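Thread: Hand-held grippers or teleop for flat parts?

fosetti_fan
Posted 9:14 am
We are collecting demonstrations for a pick and place job, phone cases into trays. So far I have done everything by remote control with a leader arm. I get 6 usable demos an hour if I don't rush. Our lab lead, Nurhan Özkan, wants to switch to hand-held grippers. Has anyone made that change and regretted it?

minframe
Posted 9:40 am
Made it in August. No regrets on speed. I did 37 demos in one morning, and the same task took me most of a week on teleop. Flat parts are still hard though. You push too much with your wrist without noticing, and the arm can't copy that.

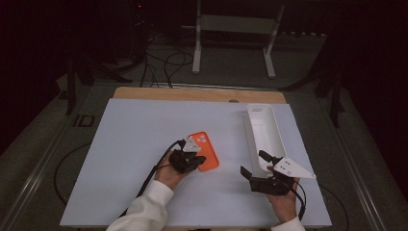
Tracking is where I lost the most time. The marker plates have to stay visible to whatever you are tracking with, and people tilt their hands more than they think. Look at how the right gripper has its jaws pointing up while the left one is over the orange case. Fine for the idle hand, but if you start the reach from a pose like that, check that your arm can get into it. I threw out 5 demos over exactly this.

Skosside
Posted 10:22 am
I don't agree that it's faster once you count the throwaways. With teleop the arm limits are in the data already. If the robot did it once, it can do it again. With hand-held you find out at replay.

minframe
Posted 10:31 am
I did count them. Still ahead.

Skosside
Posted 10:35 am
On your task, maybe. Mine has a snap fit at the end and I need to see what the arm does under load.

emenitz_tom
Posted 11:03 am
Watch the cables too. If one pulls on the gripper you get a small drag in every path and the policy learns it. I run mine off the side of the table with slack, and I tape the slack down.

fosetti_fan
Posted 1:17 pm
Thanks. How many demos before it picked up flat cases at all?

minframe
Posted 1:26 pm
80 for one case color. I had to add more when we changed the tray angle.

Skosside
Posted 1:50 pm
Do a few by teleop first and compare the replays. Then decide.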